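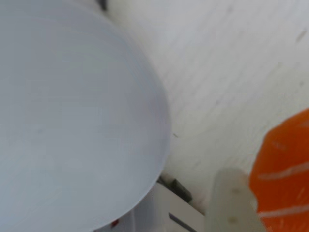

Nirnudell Small Gripper Kit (the club version)

Price: $72 a kit, or $595 for the class set. Pick up from the Burnitz workshop or we'll post it.

Hi, I'm Efa Rowlands, and I run the after-school robotics club at Vasach. We've been making and selling this gripper kit for 2 years now, mostly to other clubs that saw ours at a meet and asked where we got it. Every dollar goes back into filament and servos (we go through a scary amount of filament).

It's a two-finger gripper that bolts onto most small hobby arms. You get the printed parts, one servo with its lead, a bag of screws, and a set of finger tips in the milky flexible stuff the kids like best. The tips are softer than the brackets so they give a bit when they close on something, and they're the part you'll wear out first. Spares are cheap, just ask when you order. I'd get a second set straight away if you've got kids under twelve, who will bend them backwards to see what happens.

The mounting plate is flat with a row of holes. We drilled the pattern to suit the Figueiredo arm, as that's what our club owns. If yours is different, send me a sketch with the hole spacing and Alby will tell you if it lines up. Alby Cosgrove does all our printing. He's in grade eleven and answers emails faster than I do, though maybe not during February when he's got exams!

What we use it for

Our favourite project at the moment is the sushi train. You set up a loop of toy track, put play food on little round platforms, and the arm has to pick up a piece and drop it on a plate. Sounds easy. The students start with the train parked, and once they can grab the food every time, they're allowed to have a go with it running. I won't pretend ours is finished.

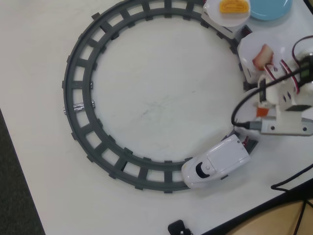
If you want to try it, any battery train set will do, and so will any play food with a bit of shape to it. Flat pieces are much harder than chunky ones. Our club lost most of an afternoon to a slice of ham. Tape your track joints if they pop apart, and work out where your cables are going before you start, or the arm will drag one across the rails right when somebody's parents are watching. We learned to leave a good loop of slack at the wrist and then tie the rest back along the arm.

There are 19 pages of build notes in the box, written by Angharad Samuel with help from last year's students. They're pretty good, except step four, where the diagram has the servo horn facing the wrong way. We've stuck a correction in the newer ones. If yours doesn't have it, flip the horn and carry on.

You'll need a small Phillips screwdriver, a hex key, a power supply for your servo and some kind of controller. None of that's included, sorry. Wires come in red and black only, and you might want to add a sleeve to keep them tidy.

Colours: white is standard. We can do the small inner part in orange or grey, whatever's on the spool.

Shipping is slow over the school holidays. Returns are fine if the bag of screws hasn't been opened, and if a printed part snaps in the first term we'll print you another one, no fuss.

Orders and questions go to the club inbox. Put "gripper" in the subject line, please, or it ends up with the fundraiser stuff.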